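June 2019

Spent the morning on the timing fault in the press routine. The planner hands over a path sampled at 100 Hz and the controller interpolates between samples, which is fine in free space and poor near contact. On the approach to a button the last segment is short, the interpolator still wants its full ramp, and the commanded position runs ahead of the measured one. The force estimate then climbs before the jaw has touched anything and the routine reports a press that never took place.

Yufang had put this down to friction in the wrist joint. I logged commanded and measured position for 30 approaches to the red button at the left end and plotted the difference. The bump comes at the same point in the segment every time, whatever the arm pose, so it is in the code. I have moved the contact check to run on measured velocity and dropped the estimate from the decision altogether until we have a better model of the cable load. The threshold is a guess for now. It lives in the config file with a comment saying so.

The second job was the calibration between wrist camera and jaw. Lingyun's script solves for the transform from grid corners on the cloth, and it gives a good residual so long as the cloth lies flat. Towards the far right there are ripples and the lines bend, and any corner taken from there drags the answer off. I added a mask so that only corners near the box are used. Residual went up slightly, repeatability got much better, and I would take that trade again. She wants to fit a smooth surface to the cloth instead. I said she could try it on a branch.

Detection of the lit button is still weak. The classifier works on hue, and red lit, red unlit and the stop button at the other end all fall close together once the exposure shifts. Tried fixing the exposure by hand. Lit against unlit is now easy on brightness alone, but the amber one gets called red whenever the jaw puts it in shadow. The sensible route is to take position along the row from the box pose and use colour only for the lit state. Wrote that up as a ticket and gave it to Zixuan, who has the box model already.

The planner also has no notion of the loose cable from the camera. It hangs in a loop across the face of the box and the collision model stops at the bracket. I put in a crude capsule for it this afternoon. With the capsule on, 8 of the stored paths are rejected, two of which I know to be harmless, so it is too fat. Left it switched off in the main config.

Call with Kiltley after lunch. They want the press routine as a service with its own state machine, and asked again for a cancel that works mid-segment. Cancel at present waits for the end of the segment, and I told them so. Duan will need the same thing, so it may as well be done once in the controller.

Tomorrow: replay the old logs through the new contact check, all 3,000 of them, and see how many results change. Then shrink the capsule. Still owe Hermenegildo the note on clock drift.

Left the velocity check running on the left-hand button while I wrote this up.
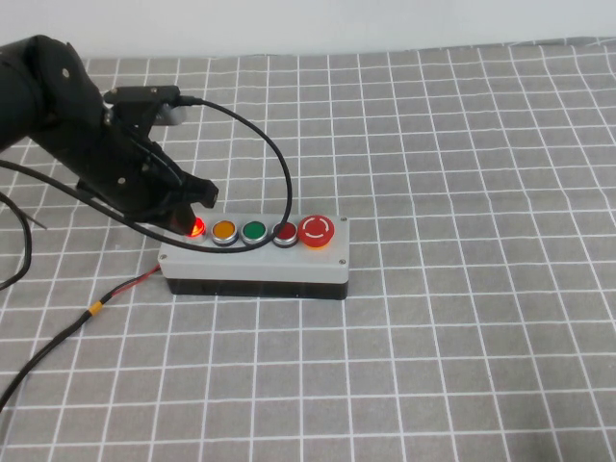
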